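4.3 Entering Results from a Statewide Poll

Use this procedure to load a candidate preference poll into Clotar. You need an account with Editor rights.

1. Open Surveys and select New Poll.
2. In Sample Size, enter the number of completed interviews, for example 869. Do not enter the number of calls placed.
3. Set Population to Likely Voters or Registered Voters. The setting cannot be changed after step 6.

Note: Polls with fewer than 600 interviews are saved, but they are left out of the state average. To include one, change the Minimum Sample value under State Settings.

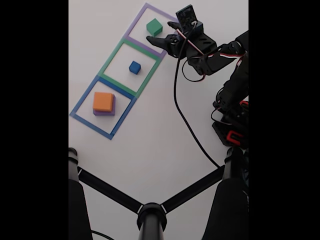 4. Enter each candidate's share as a percentage, to one decimal place. Put undecided voters in the Undecided row. Leave unused rows blank.
5. Check the Total field. If it shows more than 100.0, the record is flagged and Publish stays gray.
6. Select Publish.

Caution: Publishing overwrites any poll with the same sponsor and field dates. Export the old record first (see 4.6).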